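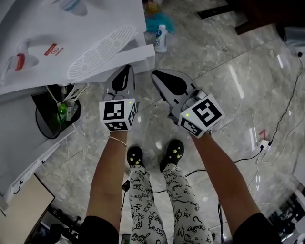 Hazel Pruitt wants the left and right recordings started from one button, and she wants it before we collect anything else for Koltstead. Her point is that two separate starts leave us lining up the streams by hand afterward, and she was the one doing that all of last month.

2 min read

November, notebook, handheld demos

Did the fold task with the pair of hand-held grippers, standing, one in each hand. 125 demos planned for the set, 6 thrown out so far. Four of those were mine – I turned my wrist until the marker cube faced away from the camera and the pose track dropped. The other two were late starts on the right side, so Hazel has a case.

Search this notebook Go

Changes for the next block:

Check both green lights before the first move. Hold the start pose for two seconds, fingers forward, then begin. Keep the cubes apart when the hands cross.

Opening and closing too fast still gives jumpy widths in the log. Corinne Ferreira replayed 5 of the morning demos on the arm in Lyons and the slow ones tracked fine. The fast ones lagged at the close. She is sending the plots.

Have not decided whether to drop the fast demos or resample them. Ask Corinne what rate the Sernodico controller takes.

3:40 – single start button wired in, tested with no task. Both files open together. Repeat tomorrow with the full fold.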